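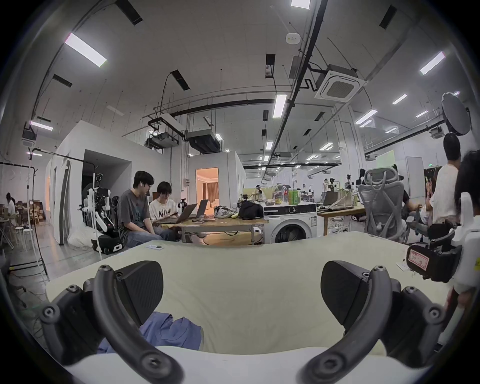

Blue cloth waiting on a pale covered surface, with a white front-loading washing machine farther back.

Folding surface

A folding surface is any flat, clean spot where washed cloth gets smoothed out, folded and stacked. It can be a bed, a low table with a cover thrown over it, an ironing blanket, a counter, or (my own favorite, and I'm writing most of this entry so I get to say so) a padded tabletop at about hip height. You'll also see it called a laundry table or a sorting table. In the Sheehan household manuals it's the "laying-out board," a name I love and have never once heard anybody say out loud.

Types

Hard surfaces are tables, counters and the lid of a washer or dryer. They're quick to wipe and they let you press a sharp crease with the side of your hand, but slippery fabrics slide all over the place!

Soft surfaces are beds, mattresses and padded tables. Cloth grips them a little, so a corner stays where you put it while you go looking for the other one. The trouble is that a very soft top sags in the middle, and big sheets come out crooked.

Covered surfaces are the in-between kind: something firm underneath, a plain cloth on top. Pale covers are popular and I'm all for them — a blue towel or a dark sock shows up right away, and so does lint.

Size and height

The Dremia pattern, which plenty of home sewers still copy, calls for a top 620 mm deep. That suits shirts and hand towels nicely. It's stingy for bath sheets, and I'd go deeper if the room allows it. For height, stand up straight and bend your elbows; the top should sit a bit lower than your forearms. Low tables and beds are fine if you like to fold sitting down, which I do whenever there's more than one basket.
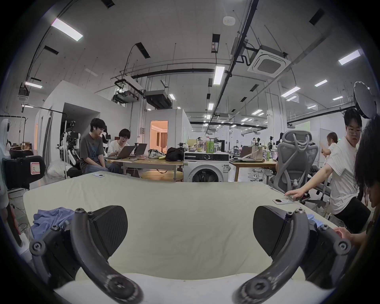
Placement matters more than people expect. Close to the washer is handy, though you want enough room to walk around at least two sides. A front-loader gives you a flat top, and in every shared space I've known, that top fills up with bottles and cups within a week, so please don't plan on folding there. Keep the real surface separate and keep phones and paperwork off it while you work.

Small cloths

Washcloths and dish towels are where most folks start. Shake the cloth once, lay it down, smooth it from the middle out, then fold in half and in half again. The Jekham fold adds a third turn so the edges end up hidden inside. It looks lovely in a drawer and comes undone if you so much as breathe on it.

Care

Covers should be washed along with everything else, every couple of weeks in a busy home. Padding needs airing more than washing. The Puvberg type has a removable pad held on with 5 ties, and I'd suggest double knots.

See also: Ironing blanket; Linen closet; Clothes airer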